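Home News Technology Local Business Contact

Cleaning robots still need more time, Witby says

04/03/2020

The company Witby gave on its open day a report about its household robot project, which is called Pratance. The project started in January and asks a simple question: can a machine with two arms do the small cleaning jobs that people do at home or in a shop?

For the moment the answer is "sometimes". In the last test period the robot made 332 attempts to tidy a table, and 70 of them were finished without help from a person.

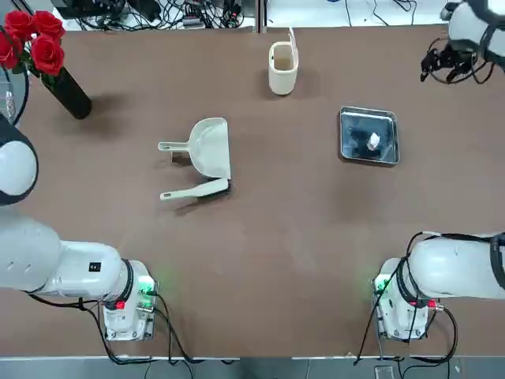

The test job was chosen together with Harahap, a chain of home goods shops, which wants to know if its display tables could be cleaned after closing time. The robot must bring the waste to the bin and leave the other goods in their place. For a person this is very little work. For the machine, a small crumpled white thing in a shiny metal tray is already difficult, and a vase with red roses must stay where it is. According to Witby, the arms are still slow, and one attempt can take more than 24 minutes. 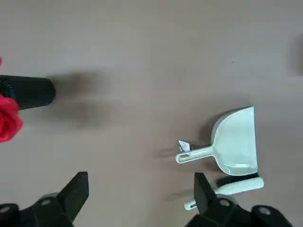
Sweeping is the next step of the project, and Witby expects it to be harder than picking up. The robot has to hold two tools at the same time and press the brush with the right force. The tools are the normal ones for a home, a pale dustpan and a matching brush with black bristles, both with long handles that lie flat on the table. The company does not want to make special handles, as customers will not buy new tools only for a robot.

The project will continue with 50 more test days in Ratumano, where Harahap has its biggest shop. Witby did not give a price or a date for a product. A Harahap spokesperson said that the shop staff will do the evening cleaning as before.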